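March, workshop book, Gondwood ground

Started just after eight. Frost had gone off the top pitch but the low corner by the far goal was still too soft to take the tractor, so I left it and got on with the scarifier instead. I'd promised Catinca Onu it would be back together before the cricket lot want their square touched, and I've been putting it off for ages!

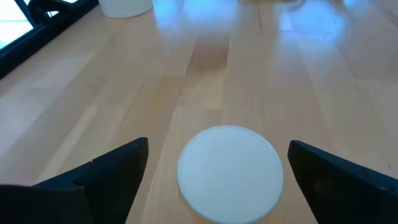
SCARIFIER

Reel out, 19 blades on it, and 13 of those are worn past the mark. I was going to swap just the bad ones but Catinca reckons you get a wobble if you mix old and new on the same shaft (she did that at Oprea last year and regretted it), so it's a full set. Ordered. The bearing on the drive side feels gritty when you spin it by hand. The other one is lovely. I've packed both with grease for now and written the bearing size inside the lid of the spares tin, where I can find it again.

Belt is fine. Depth adjuster was seized solid - penetrating oil, a cup of tea, more oil, then the big spanner. It moves now but stiffly, and the scale plate is so scratched I can't trust it. Set it against a steel rule before every use until I get round to stamping a new one.

Hester mower: changed the oil and cleaned the plug. Starts second pull. There's still that rattle at low revs and I still think it's the grass box bracket, though Catinca says exhaust. We'll see who's right.

Spreader next. Ran it over the 100 metre strip behind the nets with the gate on the middle setting and it put down far too much on the left side, so the agitator is probably bent. I'll weigh it properly next time with trays out, as guessing from the colour of the grass three weeks later is no way to go on. 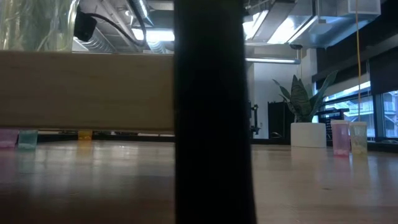
STILL TO DO

Fit new blades when they come, torque them up, run for ten minutes and check again.
Trays out for the spreader, left and right weighed separately.
Ask Memoto if the 200 litre sprayer tank can be had without the pump, ours is perfectly good.
Walk the low corner again with the fork before letting anything heavy on it.
Hester bracket - try a rubber washer first.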